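Review: Lareck two-arm cell, demonstration day at Daline

Daline opened its Haverford shop to visitors on 9 August 2025 and ran the Lareck cell through short tabletop jobs. I attended the morning session. Soledad Mercado of Daline operated the cell and took questions between runs.

The booth is built from aluminum extrusion with corrugated panels. Both arms bolt to plates on the front rail, which leaves the table clear of mounts and gives each arm a direct path to the middle. Cable duct runs under the rail.
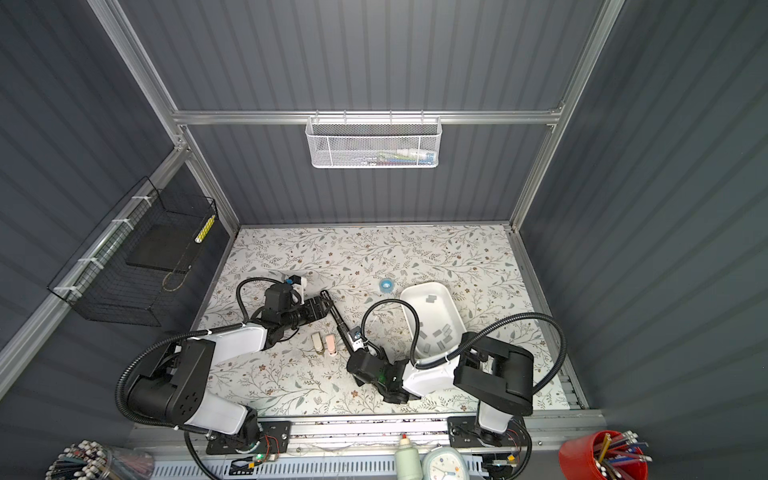

The Lareck cell with both arms over the table and gray blocks in the tray.

Cable routing is the weak point. The leads loop above the wrist on the left and arc wide on the right, and I would want them clipped closer to the links before running long shifts. The wrist camera is compact and sits on top, where it can be reached for cleaning.

Mercado gave the cycle limit as 60 per hour and the booth weight as 166 kg. The service plan is $395 a month. Setup software is from Clokar and needs a wired connection.

Good for training rooms and light sorting. For production work, wait for the revised cable kit. Daline had no ship date for it.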